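Two hands, no arm

The workshop in Merley has 11 members and one rule about noise, which is that the compressor goes off at nine. Most of the people here repair furniture or bicycles. Since January, one bench has gone over to a pair of hand-held grippers.

The project is called Skosa. The idea is to record a person doing ordinary jobs with the same jaws a robot would later use, so no robot is needed until much further on. That suits a shared workshop, where there is no room for an arm and no money for one either.

Version 2 is the one in use now. The first had bare jaws and dropped anything smooth, so the new pair has black rubber on the gripping faces. Each gripper also has a white cube covered in printed square markers, which lets the software work out where the hand is and how it is turned. Getting the cubes square took longer than the jaws did.

Parts for the pair came to 118 pounds, bought from a surplus shop in Trilberg - the printing was done on the workshop's own machine. 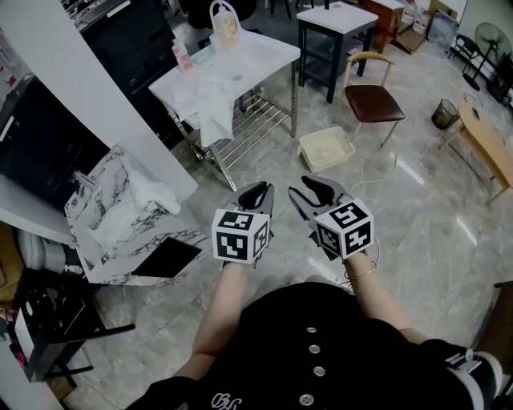 The next job is weight. After an hour your wrists know about it, and a lighter body is already drawn up.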